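The Door

The shared workshop on Ukura Street charged by the month, and in February I had signed up for one, on the theory that a person can teach a pair of arms to open a microwave in four weeks. By summer I was on first-name terms with the vending machine.

I had named the arms Tusura and Mota. Tusura took the left, and the door. Mota took the right, and had opinions.

My neighbor at the next bench was building a canoe. It had 1680 copper nails in it and was going better than my thing.

"What's it going to cook?" the canoe asked, or the person inside it.

"Nothing yet. It's going to open the door."

"I can open the door."

"So I've heard."

I sat down, typed the line I had typed all morning, and hit return. Attempt 14 of the day. The display said zero, and I tried not to take it personally.

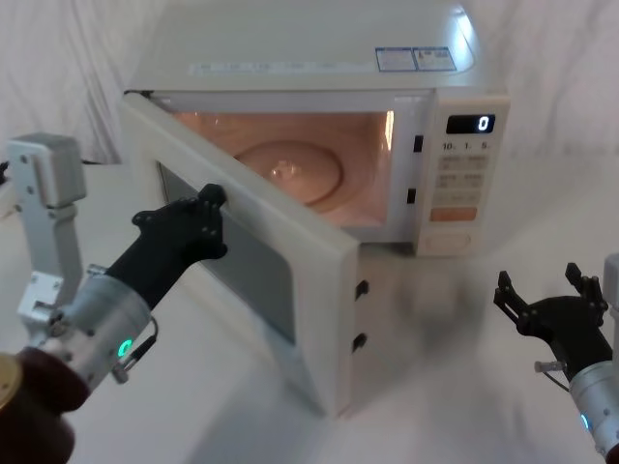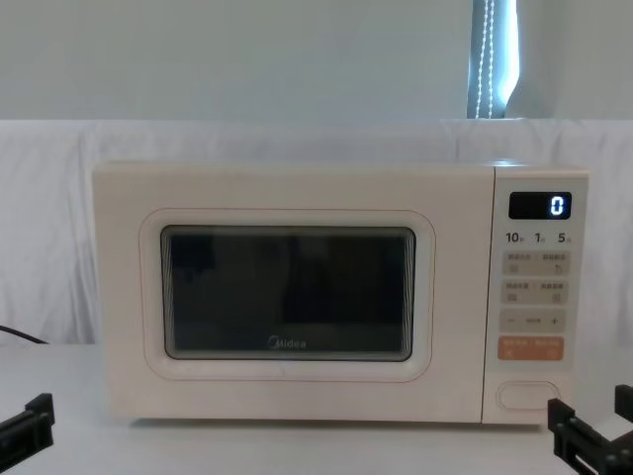
Lunch

The canoe builder came over with a burrito wrapped in foil and looked at the microwave for a while.

"Could it do this one?"

I explained about foil. I explained about the other 1800 lines of code, the ones for picking things up, which I had written in one night and was afraid to run. The burrito was unwrapped and put on a plate. We both looked at Mota.

"Left arm does doors," I said. "Right arm does burritos. In principle."

"And who pushes the button?"

I got out my notebook, turned to a clean page, and wrote "button" at the top. Then I went to ask the front desk what they charged for another month.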